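Spent the afternoon clearing out the low cabinets at the Plavesham office before we hand over that side of the floor. Thread, mostly so I remember what went where.

The cabinets were full when I started. Old supplier catalogs, three kinds of label stock, a box of lanyards from a trade show, and 42 ring binders.

Most of the binders were Vahidi invoices. Accounting scanned all of them last July, 1,678 pages, and confirmed they don't need the paper. Those went in the shredding bins.

The catalogs went to recycling. I kept the current Sileo one. It's on the windowsill by the printer if you want it.

Label stock: two of the three kinds don't fit any printer we still own. The third is in the supply closet, 100 sheets to a pack, so please stop ordering more until it's gone.

By four o'clock I was down to one navy binder in the right-hand unit. I left it on the shelf.

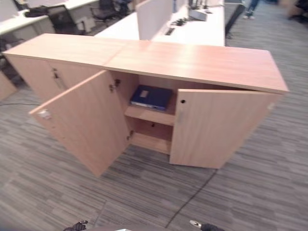

It's the Drileo service contract and it runs until next spring, so someone has to keep the signed copy. I'll ask tomorrow who wants it.

The tops are clear too. Please don't start a new pile there. Mail goes in the tray by the door.

Still to do: find the key for the right-hand doors. There were 56 keys in the desk drawer and I tried the ones that looked close. No match yet.

If you have a small cabinet key and don't know what it's for, leave it on my desk.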